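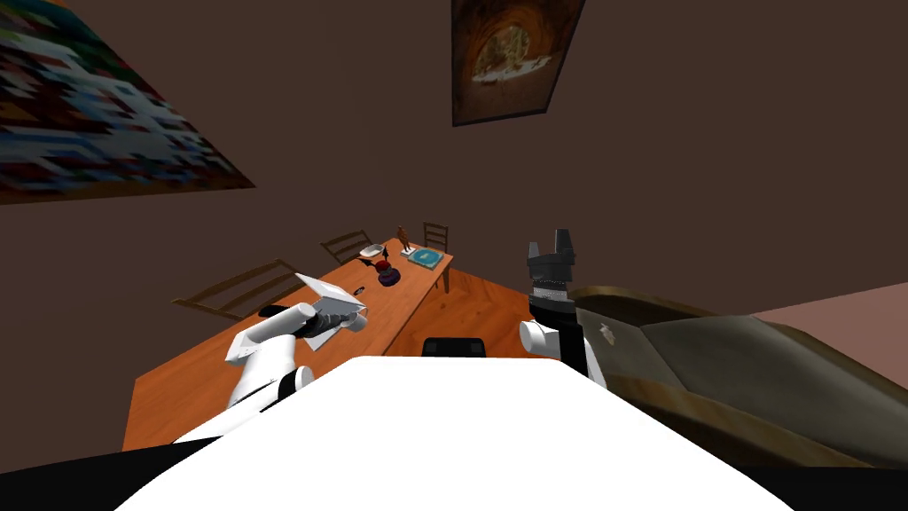 The Trornenance working group met at Clastdale on Wed 23 October, in the upstairs room, with a good turnout and rather more biscuits than the agenda could justify. Yolanda Carretero took the chair and Braulio Barajas kept these notes, so any rambling in them is his. The main business was the idle arm question, which has been on the list since July and which everyone was keen to get through before the report to Flestano goes out. Yolanda had put the dining room task up on the screen before people had sat down, with the left gripper holding the flat white item tipped up over the table and the right gripper pointing at the ceiling, open and empty, and she said she would like us to keep that right arm in mind for the whole afternoon.

Present: Yolanda Carretero (chair), Braulio Barajas (notes), the simulation team, the learning team, two of the new students, and our visitor from Flestano, who joined by phone for items 3 and 4.

Apologies: received from the hardware side, who were moving benches.

1. Minutes of the last meeting

Agreed, with one correction. The notes had said that the Tlapale simulator "loses" contact data when a run is paused. It keeps the data but writes it to a separate log, and the simulation team would like that on record, as they have had several worried messages. Braulio apologised and has corrected the copy in the shared folder.

2. Matters arising

The storage clear-out is done. Anyone who still has old runs under their own name should move them to the project area by the end of the month, please, including the chair, who admitted to having quite a few.

The new students now have accounts and have both replayed a demonstration from beginning to end. They were warmly welcomed. One of them asked why the replay viewer starts with the sound on when there is no sound, and we had no answer to give her.

3. The idle arm comparison

Yolanda introduced this at some length, and as there were new faces in the room the notes follow her fairly closely.

In the table tasks only one arm has a job to do. The other still has joint values at every step, and our usual recipe asks the policy to predict all of them. When the person driving the demonstration shifts the resting arm a little, or parks it in a different place from one day to the next, the policy tries to learn that as well, and some of its effort goes on a thing that has no bearing on the task. The idea being tested is a simple mask: during training, the error on the resting arm is left out of the sum, and at run time that arm is told to hold its starting pose.

The comparison used 269 demonstrations, the same ones for both policies, with the same network, the same training schedule and the same seeds. Both were then tested on 16 layouts that neither had been trained on. Every layout was attempted several times, and each attempt was stopped at 3,000 steps if the object had not been placed by then.

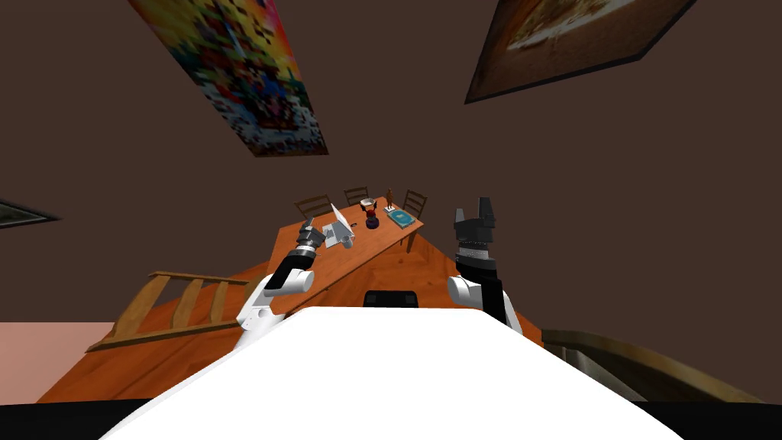

Figure 2. Dining room task in Tlapale: left gripper beside the white laptop, right arm raised with its fingers open.

Braulio gave the result. The masked policy completed 78 per cent of its attempts. The usual policy came out clearly lower, but Braulio asked that its figure stay out of the minutes until the stuck runs have been looked at again, as a handful of them were stopped by a fault in the table collision mesh and it would be unfair to hold those against it. He was quite firm about this and the meeting agreed with him. The gap is expected to shrink a little and he does not believe it will close.

There was a long and very friendly discussion. The main points, as far as Braulio managed to get them down:

The learning team felt that the improvement sits mostly in the approach, before the fingers close. With the usual policy the working arm tends to hesitate near the object, and when you plot both arms together the resting arm is often drifting at the same time. With the mask the approach is smoother. Once the object is in hand the two policies look much alike.

The simulation team wondered whether we were measuring the mask at all, or only the effect of holding one arm still. This was thought to be the best question of the afternoon. A run with the usual training, but with the resting arm held at its starting pose, would separate the two, and it needs no new training, only testing. Yolanda said she was a bit cross with herself for not having done it already.

One of the students asked what happens in a task where the resting arm is wanted later on, say to steady something. At the moment the mask is set once per task, so it would be no use there. Braulio has half a script that sets it step by step from the gripper commands, but it flickers on and off when the operator is indecisive, and he is not proud of it.

Our Flestano visitor asked whether the choice of object mattered. The honest position is that we have looked at too few kinds to say. Thin, wide things that have to be held by an edge are harder for both policies than small upright ones, and nearly all of our failed lifts come from that group. She offered to send over the list of objects her own people use, which was gratefully accepted.

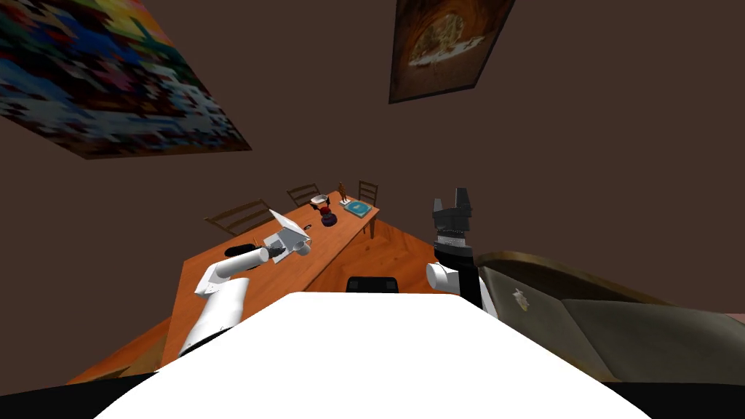
On the matter of grasps, Yolanda reminded everyone that a lift is counted as a success in our sheets only when the object is still held at the end of the attempt or has been set down inside the target area. Being held for a moment on the way past is a partial. There has been some drift in how people mark these - Braulio found both styles in the same sheet, and one of them was his own - and the partials should be gone over by a second person before anything is sent out. It is dull work and those who have offered to do it were thanked in advance.

There was also a word about the wrist. Several failed attempts show the gripper arriving at the right place but turned too far, so that the fingers meet the face of the object and push it. The learning team would like wrist rotation plotted on its own for all failures, masked and unmasked. If the pattern is the same in both, it is a problem with the demonstrations, and we shall have to face recording some fresh ones.

Agreed: the mask looks worthwhile and will go into the Flestano report as a promising result, with the held-arm test alongside it. The word "solved" is to come out of the draft.

4. Report to Flestano

The draft runs to roughly twice the length asked for. Yolanda will cut the history section, and would be glad if people could send her suggestions for cuts in place of suggestions for additions. The visitor said kindly that she enjoyed the history section. It will be offered as an appendix.

Figures are to carry the layout name and the policy name in the corner, in the same size of type throughout. Joint plots should have the left arm on top and the right arm underneath, as the last report had them both ways round and caused a good deal of confusion.

5. Tlapale update

The simulation team expect the new release shortly. The collision mesh for the long table has been redone, which should deal with the stuck runs under item 3. They asked that nobody switch versions half way through a comparison. Braulio will keep the present version on the old machine by the window until the report has gone, and has put a label on it, so please do not be helpful and update it.

A request was made for the viewer to show which gripper is under load. This is possible but fiddly, and will wait.

6. Any other business

The students would like a short written guide to marking attempts. Yolanda thought this a splendid idea and asked whether they would like to write it, and they very gamely said yes. Braulio will read it through.

The heating upstairs has been reported again.

Actions

Braulio: rerun the attempts affected by the table mesh, then circulate both success figures together.
Braulio: run the held-arm test on the same layouts, same step limit.
Learning team: wrist rotation plots for all failures.
Simulation team: note on the contact log, to go in the shared folder.
Yolanda: shorten the report draft and send it round for a last read.
Students: first version of the marking guide, a page or so.
All: second check of partials, sheets to be shared out by email.

Next meeting to be fixed by email once the reruns are in. Yolanda thanked everyone for their patience with item 3, and the meeting closed a little later than planned.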